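5 min read

News from the kitchen bench: the rice task is now our biggest set

Many of you wrote after the July newsletter to ask how the kitchen recordings are going, and whether the people at Jadside are still eating so much rice. The answer to the second question is no, we stopped cooking it, and I will come to this later. For the first question, here is a longer report from our side.

As you may remember, the kitchen bench was started to collect examples for the household model at Zarkanine. The model learns from demonstrations. A person moves the arm by remote handles, the arm does the task, and we save the camera streams together with the joint positions and the opening of the gripper. One complete try is called an episode. At the close of this period we have 2186 episodes on the bench, and 1107 of them belong to the rice cooker task. The rest are divided between the cup rack, the drawer with cutlery, and the towel folding, which is going slowly.

The rice task has four stages. The operator takes the scoop, fills it from the bin, brings it over the inner pot and turns it. After this the lid should be closed. For a person it is maybe eight seconds of work. With the handles our best operators need close to a minute, and new ones need three or four. We did not cut the slow episodes out at the beginning, and the model learned to be slow also. It would stop above the pot and wait, in the same way a nervous beginner waits. So Vitória Moreira went back through the first part of the set and marked every long pause, and now the training can skip over them. It took her most of two weeks and we are very thankful.

Dry rice and wet rice

In spring we recorded only with dry rice. It is easy to clean and it can be used again many times. The first trained model was quite good with it. Then we tried with washed rice, as a real person would do at home, and the result was poor. Wet grains do not slide out in one movement. They stay together in a lump at the bottom of the scoop, some of them stay on the wall, and the arm went back to the start position believing that the job was done.

For this reason we opened a second part of the set, only with wet rice. It has 554 episodes now. In this part we ask the operators to look into the scoop before they finish, by turning the wrist a little, and to pour a second time if anything remains. We want to have these second pours in the data. In the old instructions a second pour was counted as a mistake and the episode was thrown away. I believe this was our error and not the operators'. If the model never sees how a person corrects a bad pour, we can not expect it to correct one.

The wrist camera is the most important view for this part. From the overhead camera the pot and the open lid cover too much, and it is hard to say if the scoop is empty or half full. The wrist camera sees the inside of the scoop very well, although it has its own difficulties. Shadows from the lid and from the fingers move over the plastic, and drops of water make small bright points which can look like grains. We have tried to record at different hours, from nine in the morning until the evening, so that the light is not always the same.
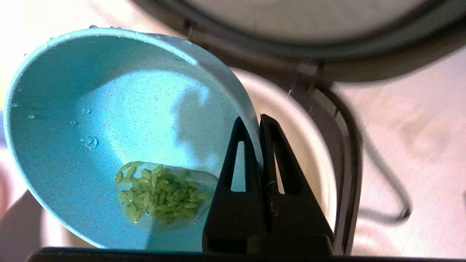 Wrist camera view from the wet rice set: the scoop at the open cooker, with rice and a little water in the bottom.

What we changed on the bench

Some small points for the teams who are copying our setup:

The scoop is now always held by the wall. We tested a scoop with a thick handle, but the fingers turned on it when the load was heavy. Pinching the wall is not so beautiful, but it holds.

Please fix the power cord of the cooker before you start if your arm comes low on that side. At the Pasaribu site the arm caught it once and the cooker moved by a hand's width. No damage, only a lost afternoon.

Label the episode directly after you finish it, with one of the three words on the card (clean, corrected, failed). Labels made at the end of the day were wrong too often when we compared them with the video.

Failed episodes should be kept. Send them in the separate folder.

About the cooking: the cooker is not switched on during recording anymore. In the first month we thought it would be nice to use the rice for lunch, but food which has been handled on the bench should not be eaten, and the steam was also a problem for the lens. Used rice goes to the compost now.

What comes next

The target for the full bench is 3000 episodes before we freeze the set and begin the next training. The new episodes will be mostly wet rice with other scoops and other pots, as we have used the same ones for too long. Fakedley has offered a second arm for this work, with slightly longer fingers, and we are checking if both arms can go into one set without confusing the model. My feeling is that it will be fine, but we will make a small test first.

We also look for two more operators for the afternoon hours. Experience with robots is not necessary. Patience is more useful, and you should be comfortable to stand for a longer time. The training takes one day and your first recordings will be checked together with Vitória. If you are interested, or you know somebody who could be, please write to the bench team at the usual address.

Contact | © Zarkanine Kitchen Bench Newsletter | Back to top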